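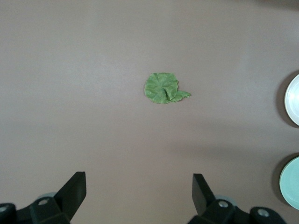 Gelteo opens hand-teaching programme to catering suppliers

October 2021

Gelteo, the robot training company based in Godundale, has opened its hand-teaching programme to outside firms for the first time. Catering suppliers and kitchen equipment makers can now send their own staff to learn how to show a robot arm a task, either by moving the arm directly or by steering it from a second set of controls.

The first firm to sign up is Fandalell, which supplies prepared salads and cold lunches to offices and colleges. Seven of its kitchen staff have completed the course. None of them had worked with robots before.

The opening exercise is picking up a leaf and putting it on a plate. The green leaf lies crumpled on a plain tabletop, ahead of the open gripper, with a white plate and a mint-green plate off to the right. The trainee lines up the two black fingers, closes them on a fold and carries the leaf across. The view comes from a small camera at the gripper, so the leaf and the fingers can be seen together during the approach.

Each trainee records 160 demonstrations over the course. The leaf is moved and turned between attempts, and the plate to be used is changed as well. Attempts that go wrong are kept and marked as such – a dropped leaf, a missed grip, a leaf left hanging over the rim – and are reviewed with the trainer at the end of the day.

"People who plate food for a living already know how to pick up something soft without squashing it," said a spokesperson for Gelteo. "They make small corrections that an engineer would not think to write down. We want those corrections in the recordings."

Trainees begin by guiding the arm by hand, with the motors set so that it moves freely. They then change to remote control, using a smaller copy of the arm fixed to the bench. Most of the Fandalell group said they found the first method easier to pick up but preferred the second for longer sessions – it is less tiring on the shoulders.

Recordings made on the course are used to train the control software, which then attempts the same task alone. Trainees watch these attempts and can step in to record further demonstrations where the arm struggles.

The course lasts 16 hours, spread over several short sessions. It takes place at Gelteo's workshop on Chareonsuk, the company's shared bench and arm system. There are 31 places left in the current round, and a further round is planned for May.

Firms do not need to own a robot to take part. Bookings and questions should be sent to the Gelteo training desk in Godundale.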